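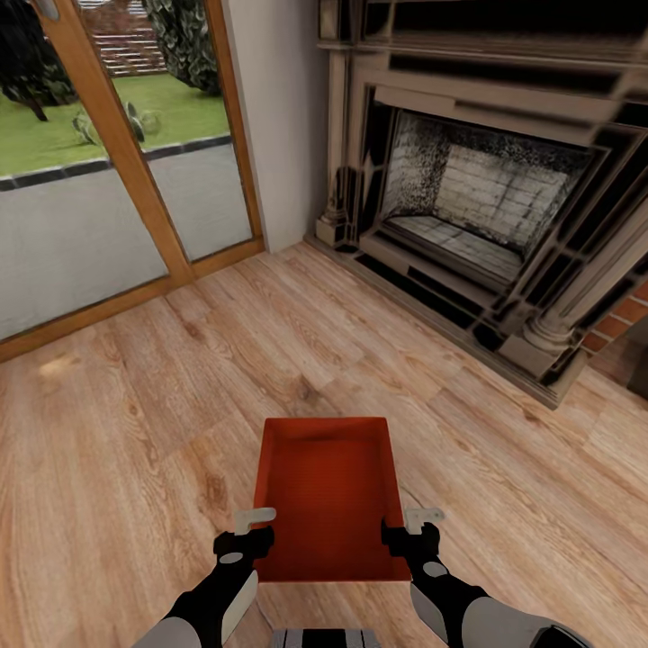

Ticket status: Closed
Product: Hindelau Shelf, desktop edition
Subject: Import stops at row 119 and then the labels come out with the wrong prices
Priority: Normal
Opened by: Hesness Books

Hello there,

First of all, thank you for the program, which has served us very well since we moved off the card drawers. I've put off writing because I was sure I was the one doing something silly, and I may yet be, but I've run out of things to try and the shop is starting to fill up with unpriced paperbacks.

We're a small second-hand bookshop and we took in a big house clearance in January, about 1,000 books all told, mostly gardening, travel and a lovely lot of old cookery. My usual habit is to type everything into a spreadsheet at home in the evenings and then bring it into Shelf through File, Import. I've done this many times with small lots and never had any bother. With this one the bar goes along nicely, stops at row 119, sits there long enough for me to make a cup of tea, and then says "Import finished". No error at all! I only noticed when I went looking for a cookbook I knew I'd typed in and it wasn't there.

The other trouble is the labels. We have a Drekov label printer on the counter, the older one with the grey lid, and once the import has stopped short the labels print with the price belonging to the next book down. A customer very nearly got a signed atlas for the price of a paperback on composting. She was very good about it.

Things I've tried already:

Restarting the computer, and the printer too.
Saving the spreadsheet again under a different name.
Taking the colours out of the spreadsheet (I like to colour the shelves differently).
Importing the first 20 rows by themselves. This worked perfectly, labels and all.
Importing the first 200 rows. Stopped at 119 again.

I'm happy to send the file if it would help. I'm in the shop every day except Sunday, and the phone is by the till if you'd like to ring.

With many thanks

Reply from Hindelau Support

Hello, and thank you for such a thorough write-up. You've saved us a good half of our usual questions.

The fact that it stops at the same row each time makes us think there is something in that row, or in the one after it, that the import reads as the end of the file. Could you open the spreadsheet, go to rows 118 to 121, and look in the title and notes columns for anything out of the ordinary? Quotation marks are the most common culprit, particularly a single one that never gets closed. Line breaks inside a cell can do it too, and those are harder to spot, as the cell will look a little taller than its neighbours.

We'd also like to know which version you're on. You'll find it under Help, About.

Please don't delete anything for now. Your existing stock list is quite safe, as imports only ever add to it.

Reply from Hesness Books
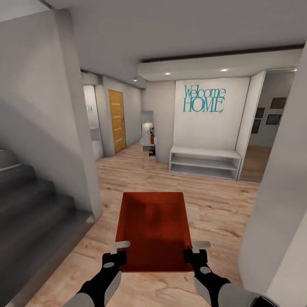 Well, I've been through those rows with my reading glasses on and I believe I've found it. Row 120 is a book on jam making, and in the notes I'd written that the previous owner had pencilled a recipe inside the back cover. I was so taken with the recipe that I'd copied the whole thing into the cell, line by line, pressing whatever it is you press to get a new line. It begins with a quotation mark and I never put one at the other end. So there's your unclosed one and your line breaks both at once.

I've moved the recipe into a document of its own (four pounds of apricots, if anyone in your office is interested) and left a plain note in the cell. Then I ran the import again and it went straight past 119 and kept going to the bottom. I was so pleased I rang my sister.

The version under Help, About is the Bae release. I hadn't realised there was a newer one.

The labels are still a row out, though. I printed a sheet from the gardening section and every price belongs to its neighbour. Is it possible the Drekov is remembering the old list?

Reply from Hindelau Support

Wonderful news about the import, and yes, you've guessed very well about the printer queue. In the Bae release the label list is built at the time of import and kept until it's cleared, so the labels are still being drawn from your first attempt. To clear it:

Close the label window if it's open.
Go to Tools, Labels, Saved Lists.
Choose the list at the top and press Discard.
Press Rebuild.
Print one label as a check before you do a whole sheet.

While you're there, please search for a few titles from the top of the spreadsheet. Each of your attempts will have added those early rows again, so you may well have several copies of the same book. Tools, Find Duplicates will gather them up, and you can keep the most recent of each.

Reply from Hesness Books

All done, and the jam book printed with the right price on the first go. There were indeed a great many duplicates, and I did keep two copies of one bird guide on purpose, as we really do have two.

One small request for whoever looks after these things: could the import say how many rows it read, next to how many are in the file? I'd have caught this on the first evening. Otherwise please close this with my thanks, and I'll leave updating from Bae until after the school holidays.

Reply from Hindelau Support

We've passed the row count idea along as a feature request and linked it to this ticket, so you'll get an email if it's picked up. Closing now. If the labels drift again, just reply here and the ticket will reopen.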